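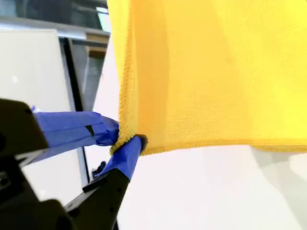 Plotel Local Rank Tracker: review after one quarter of use

Filed under: Tools. Aug 14, 2020

Plotel is a browser-based rank tracker aimed at businesses that depend on local search results. It checks a keyword from a grid of points laid over a map and records the position of your listing at each one. I ran it on two client accounts from April onward: Bivelano, a cleaning supplies wholesaler with one trade counter, and Edet, a physio practice with three clinics.

Plans

The entry plan allows 1,000 checks a month. One check is one keyword at one grid point, so a seven-by-seven grid uses 49 checks per keyword per run. Ten keywords on a weekly schedule will exhaust the entry plan before the third run. The middle plan allows 2,000 checks, and that is the one I used. Unused checks don't roll over.

Setup

You enter the business name, choose the matching listing and set the grid centre by dragging a pin. Spacing can be set from 500 metres to 10 km. The default is 1 km, too tight for a wholesaler whose customers drive in from the outer suburbs. I changed Bivelano to 4 km and left Edet at the default.

Keyword import is by CSV. The importer rejects files with a trailing blank line and returns a generic error when it does. Suleiman Ojo on our reporting side lost most of a morning to this before opening the file in a text editor. The help page has since been updated to mention it, although the error message is the same.

Multi-location accounts need a separate project for each location. Keywords can't be shared between projects, so Edet's list was uploaded three times and has to be edited three times whenever it changes.

Accuracy

I compared 514 grid results against manual searches run from the same coordinates with a clean browser profile. Positions one to three matched in nearly every case. From position eight down, agreement was poor, and the same point could move four or five places between runs on the same day. Some of this will be the search engine itself. Plotel reports a single reading with no averaging, and gives no indication of confidence.

Results in the map pack and the organic listings are stored separately and can be charted on the same axis. The colours used for the two lines are similar and can't be customised.

Reporting

The PDF report is usable as is. It has a cover, the grid for each keyword and a change table against the previous run. White labelling is included on the middle plan and takes a logo up to 200 KB. The scheduled email worked every week except one, when it went out with the grid images missing. Support replied the next day and re-sent it.

There is an API, read-only, with results in JSON. Timestamps are in UTC with no option to change this, so a run started early in the morning in Melbourne is logged under the previous date. Allow for that if you are joining it to analytics data.

Compared with Stedotska

We used Stedotska for two years before this. Its grid is fixed at five by five and it is slower, but it stores a screenshot of every results page, and Plotel stores none. When a client disputes a reading, a screenshot settles it. Zdzisław Bielecka, who manages the Edet account, has kept a Stedotska login for that purpose.

Verdict

Suitable for single-location businesses with a defined service area and a keyword list under ten. For multi-location work the duplicated projects are a real cost in labour, and I would wait for shared keyword lists — listed on the vendor's roadmap, with no date — before moving a large account across. Bivelano stays on Plotel. Edet is under review until the plan renews.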